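Keeping a White Tabletop White

When we moved into the house in Ornthorpe I had my heart set on a white table, and my sister Leonie told me flat out that I'd be sorry by September. Well, I've had it long enough now to have ruined it a little and rescued it a lot, and since so many of you wrote in after my piece on cutting boards, I thought I'd put down everything I know about looking after a pale surface in a busy home.

Everyday wiping

Warm water, one small drop of dish soap, and a soft cloth you've wrung out hard. I know that sounds too simple (I used to own a whole shelf of sprays!), but most of what dulls a white top is leftover cleaner, which dries to a film and then grabs every bit of dust that floats by. Wipe once with the soapy cloth, once with plain water, and then dry it with a clean towel. The drying is where I used to cheat, and I paid for it in streaks.

Tea, coffee and beet juice

Get to these early if you can. For a ring that has already set, mix baking soda with enough water to make a paste like thick yogurt, dab it on, and go put your feet up for 13 minutes. My kitchen timer sticks at 13, so that's what it has always been in this house, and you can take a bit longer if the ring is stubborn. Lift it off with a damp cloth and don't scrub — baking soda is gentle, but it's still gritty, and a shiny finish will show it.

Ink and crayon

Put a little rubbing alcohol on a cotton ball and try it underneath the table first, where a dull patch won't break your heart. Open a window and keep it well away from the stove or a candle. Crayon usually comes up with a drop of cooking oil, and then you wash the oil away with soap.

Black scuffs

Anything dark and hard that gets set down on a white top can leave a gray mark. A clean white eraser takes off most of mine. Use small strokes and hardly any pressure, and brush the crumbs into your hand so they don't get rubbed back in.

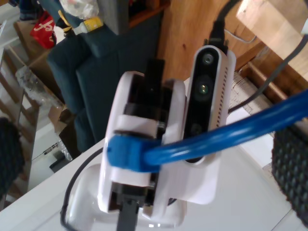 Hot pans and heavy pots

Keep your trivets where you can reach them with one hand. Mine hang on a hook right by the oven, and I've got 2 extra in the drawer for company. Felt pads under the fruit bowl are worth the bother too, and do check them now and then for trapped grit.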